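Home | News | Projects | Media | Contact

Mulletti to Refit Staff Changing Rooms at Stulstead Distribution Center

STULSTEAD – Mulletti, the workplace interiors contractor, has been hired to refit the staff changing rooms at the Stulstead distribution center operated by Skasteo. Work begins in July and will be done in two phases so that the center can stay open on all shifts.

The contract covers new flooring, lighting, benches and personal storage for the 173 people who work at the site. The building has 2,824 square feet of staff space on the ground floor, most of it unchanged since the center opened 16 years ago. Skasteo asked for bids last winter after a staff survey put changing facilities ahead of parking and the break room on the list of things employees wanted fixed.
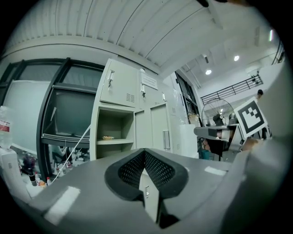 Under the current arrangement, day and night crews share storage, and people coming off a shift often have to wait for those coming on. The new plan gives each employee a permanent locker. Coats and boots will go in a separate drying area next to the loading bay entrance, which should keep the walkways clearer in winter.

"People start and end their day in these rooms," said Riaan Mnguni, project manager at Mulletti. "We spent a week talking to both crews before we drew anything. They wanted somewhere to sit down while they change their shoes, and they wanted to stop sharing. The plan follows from that."

The first phase covers the rooms on the east side of the building and is expected to take five weeks. During that time, temporary changing space will be set up in the training room. The second phase, on the west side, will start once the east rooms are back in use. Noisy work will be limited to the hours between 9 a.m. and 3 p.m., when the fewest people are on break.

Mulletti will use its Marti bench system, which is fixed to the wall and leaves the floor free for cleaning. Existing metal storage in good condition will be cleaned, rekeyed and kept. Units that cannot be reused will be offered to local schools and sports clubs before anything is sent for scrap.
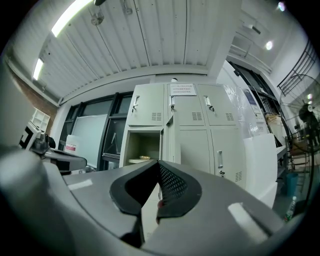

Metal lockers with keys in the upper row of doors.

Employees will be assigned their lockers by shift, and requests for a lower or upper door can be made through team leaders. Skasteo will post floor plans at both staff entrances on the Monday before work begins.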